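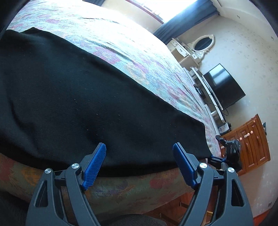
*Bed 2, garden room: floral quilted spread with the black fleece laid over the near half.*

# Bedroom check, Dallen guest house

Checked by Hashini Bhuiyan, with notes from Frans Goossens
Month: March
Start: 10:20 a.m.

Marks: OK = fine as is. FIX = do before the next guests. WATCH = look again next month.

## Bedding

- [x] **Bedspread, top: OK.** I love this one! Teal, mint, dusty pink and mauve, and so pretty when the daylight gets on it. Small creases and one long ripple toward the far side. Smooth it by hand, no iron.
- [x] **Bedspread, side drop: OK.** Oranges, reds and blues down here, a whole other garden. I went along the hem with my fingers and found no loose thread. Frans, your repair from last fall is holding up beautifully.
- [ ] **Black fleece: FIX.** Light specks of lint on it. Lint roller first, then a shake outdoors. Please wash it apart from the towels (I'm fairly sure that's where the fluff comes from).
- [x] **Fleece placement: OK.** Lower edge is straight and stops above the side of the bed, so nothing for feet to catch on. Keep it like this in the other rooms too.
- [x] **Mattress seams, all four corners: OK.** Flashlight used, cover pulled back. Clean.
- [ ] **Mattress label: WATCH.** Still readable, but one corner is lifting.

## Bed frame and floor

- [x] Slats: OK. Pressed each one, no cracks.
- [ ] Leg bolts: FIX. Foot end, window side, turns with two fingers. Needs the 6 mm key, and Karlijn Verbeke has it in the Brovthorpe toolbox.
- [x] Under the bed: OK. Swept, no cords, no bags.
- [x] Walking space on the door side: OK. Lots of room now that the trunk has gone upstairs. What a difference!

## Heat and electric

- [x] Wall heater: OK. Kept 20 inches clear of all bedding.
- [x] Reading lamp: OK. New bulb, shade sits firm.
- [ ] Smoke alarm: WATCH. Sounded on the test button, nice and loud. Battery date has rubbed off, so put in a new one and write the month on it.
- [x] Outlet by the headboard: OK. Plate tight, no marks.

## Comments

Frans: Agree on the bolt. I'd do the head end while the key is out. Lint roller refills are in the hall closet, second shelf.

Hashini: Will do both ends. Can we get another spread from the same shop in Cirnberg for bed 1? The plain one in there looks so sad next to this.

Frans: Asked Karlijn. She's going over there later in the month and will bring back fabric samples.

**Open items:** fleece, leg bolts, alarm battery.
**Recheck:** Rajitha Hettiarachchi, before check-in at 4 p.m.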